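Kitchen & Table > Dining > Tables and Place Settings > Hot plates and wooden tables

Last updated 8 Jun 2025

How do I stop hot plates marking a pale wooden table?

Žofie Říha

Hello everyone, I hope somebody kind can put my mind at rest. After years of eating off our laps we have finally bought a proper dining table from a small shop called Bartoš, and I love it more than is sensible. The man there told me it was oiled, or possibly waxed (I was so busy working out how to get it home that I didn't listen properly, my own fault). My mother-in-law always warms her plates in the oven before a roast, and she is coming to us in December with the whole family, so I'd like to have this settled long before then. Are woven placemats enough under a warm plate, or do I need something thicker? And if a white mark does appear, is it there for good?

Danica Vrabec

What a lovely thing to be fretting over, and please do enjoy your table! We've had ours for 13 years, through two children and a great many Sunday lunches, and it is still the nicest thing in the house.

For ordinary warm plates a woven mat is usually fine. What catches people out is steam. A hot plate on a thin mat can trap a bit of damp underneath, and that is what leaves the cloudy white ring. So lift the mats as soon as you've cleared, and let the table breathe before you wipe it. Casseroles and anything straight off the hob want a thick cork or wooden trivet – a mat won't do, however pretty.
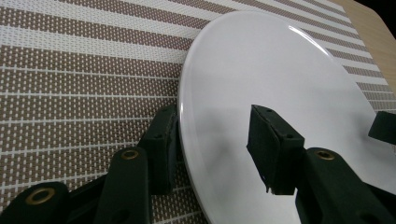
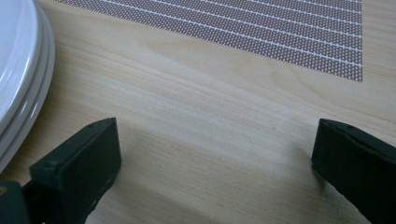
Plimow wonders whether any of this holds for an oiled top, having always understood that oil gives very little protection against heat and that wax is worse still. That's quite right, and I should have said so. Wax softens very easily, so if yours turns out to be waxed I would double up the mats, or put a felt underlay beneath a cloth when the family comes.

As for marks, don't despair. A faint white ring often fades by itself over a few days. If it doesn't, rub along the grain with a soft cloth and the tiniest dab of whatever the table was finished with, then leave it overnight. Try it on the underside first, and do ring the shop to ask what they used. They'll have had that call 100 times.

Gokoder

just use a tablecloth. or mayonnaise, my nan swore by it for rings

Comments (2)

Skikside: The mayonnaise does work on some varnished tables but I'd keep it well away from bare or oiled wood, it left me with a greasy patch that was worse than the ring.

Žofie Říha: Thank you all so much. I rang and it is oil, a hard one, and they are posting me a little tin for touching up. Felt underlay ordered as well – it should be here next week.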